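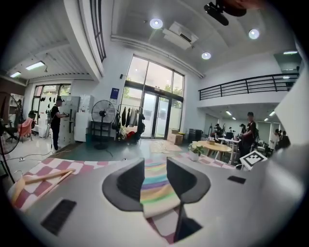

Page last changed: July 16, 2020

Search products, fabrics, sizes Go

Reading time: 3 minutes

Halliday Table Cloth by Sunside

The Halliday is our table cloth for every day. We sell it to homes, to small cafes and to schools which need many of the same kind. The fabric is called Duradow. It is woven at the Ralon mill, where Alistair MacKinnon is responsible for the looms, and it comes to our workshop on rolls of 60 inches wide. We cut and hem each cloth after the order is received.

Duradow has a medium weight. It falls well at the corners and does not slide much on a smooth table. Before we accept a new roll, Celeste Lucero rubs a sample 3,000 times on the test machine and compares it with the first sample of the season. If the color is visibly weaker, the roll goes back.

Choosing the size

Please measure the table top first. Then add the drop on both sides. For daily meals we advise a drop of eight inches, and for a party twelve inches looks more festive. A cloth wider than 60 inches will have a seam, and you can tell us in the order notes on which side you prefer it.

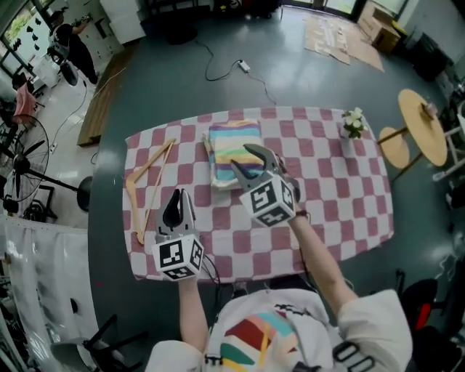 Checkered cloth in pink and white, with a striped towel and a clothes hanger.

Washing

Wash the Halliday warm before the first use. It becomes shorter by a small amount, and this is already included in our sizes. Do not use bleach. Oil spots should be treated on the same day with plain dish soap, left for ten minutes and then rinsed from the back side.

You may iron it on medium heat while it is still a little damp. Iona Rennie, who sews most of our hems, recommends to iron the hem first and the middle after.
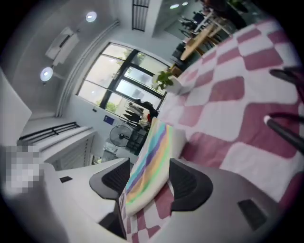
For storage, fold the cloth along a different line each time, so that the same crease is not pressed again and again. A roll is even better if you have the space.

Orders for cafes and schools

From three cloths of the same size we give a lower price. For orders above 1,000 yards of fabric, please write to Emiliano Benítez before you order, as the mill must plan the weaving. Fabric samples are sent free of charge, up to three per customer.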